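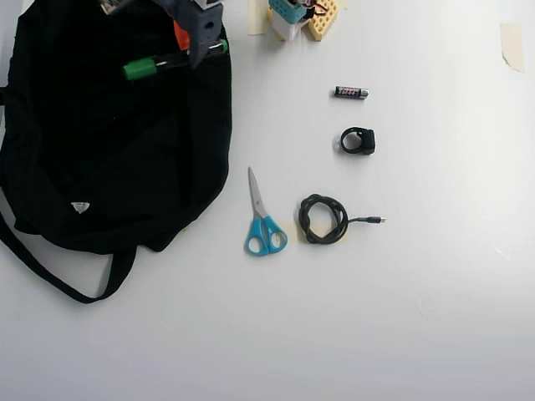

The robot's table on open day, with the scissors, the cable and the big black bag.

# How Does a Robot Hand Pick Things Up?

On Saturday, 10th January, the Triketti workshop opened its doors to visitors. Children from two schools came to see the robots, and 200 people signed the guest book. One of the robots is named Bravo. Bravo has an arm, and on the end of the arm is a gripper.

A gripper is a robot's hand. Your hand has four fingers and a thumb. Bravo's gripper has just two fingers. They move apart to open and come together to close, a bit like a crab's claw.

Hema Bangera builds grippers at the workshop. She asked the children to try something before they met Bravo. You can try it too. Hold out one hand and use only your thumb and your first finger. Now pick up a pencil. That should be easy. Next, pick up a coin that is lying flat. Harder? Now try a sock.

You probably changed how you moved each time without thinking about it. A robot has to be told, or it has to learn.

## What is on the table?

Bravo's job is to work with ordinary things, the kind you might find in a drawer at home. Each one is tricky in its own way.

A battery is small and smooth, and it can roll. If the fingers close a little to one side of it, the battery may shoot away.

Scissors are long and flat. They are heavier at one end than the other, so a robot that grabs them in the wrong place may find them tipping over.

A cable bends. You can wind it into a loop, but the loop may change shape as soon as you lift it.

A cloth bag is the hardest of all. It has no fixed shape. Pull one corner and the rest of the bag stays where it is, at least for a while. Murali Thomas, who writes Bravo's programs, told the children that he would sooner teach a robot to lift 42 batteries than one bag.

## What is the gripper made of?

Look closely at the gripper and you will find different kinds of parts. There is a yellow piece with rows of small holes, like a beam from a building kit. There is a small square circuit board on the front. A circuit board is a flat card that carries electronic parts and joins them together.

The fingers are easy to tell apart. One is orange-red and the other is dark gray. They point down at the table with a gap between them.
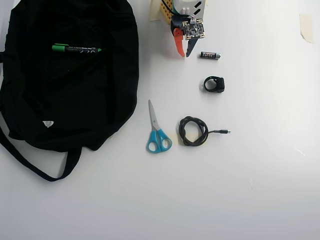 ## How does a robot pick something up?

Picking something up looks like one move, but for a robot it is several small jobs.

1. **Find it.** The robot needs to know where the object is and which way it is pointing.
2. **Get close.** The arm moves until the gripper is near the object. It should not bump into anything else on the way.
3. **Open.** The fingers need to be wider apart than the part they are going to hold.
4. **Close.** The fingers squeeze. Too soft, and the object slips. Too hard, and it might get crushed.
5. **Lift.** The arm goes up — slowly at first.

If one job goes wrong, the robot has to go back and try again. Bravo's practice log had reached number 1016 by the morning of the open day. Plenty of those tries were misses, and the misses are written down too, so that the team can see what to change.

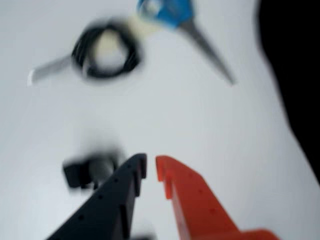

Why do fingers have special shapes? A wide, flat finger is good for holding a box. A thin one can reach into small spaces. Bravo's fingers are wide at the bottom and get narrower in steps toward the tip, so there is a slim end for small things and a broad part lower down. The orange-red one and the black one match, with their stepped tips facing each other, and both have a row of little holes. Kumaresan Pinto, age nine, asked if three fingers would be better. Hema said that three fingers can hold a ball very well, but they need more parts and more programming.

## Try it at home

You will need two rulers, some tape and a few things from around the house. Ask a grown-up before you use anything sharp, and leave scissors out of this game.

Hold one ruler in each hand. These are your gripper fingers. Try to pick up an eraser, a spoon and a sock, and put each one in a bowl. Then wrap some tape around the ends of the rulers with the sticky side out, and try all three again. Which one changed the most?

The workshop will open again in June, and Bravo will be there. Classes can book a morning visit, and younger children should bring an adult.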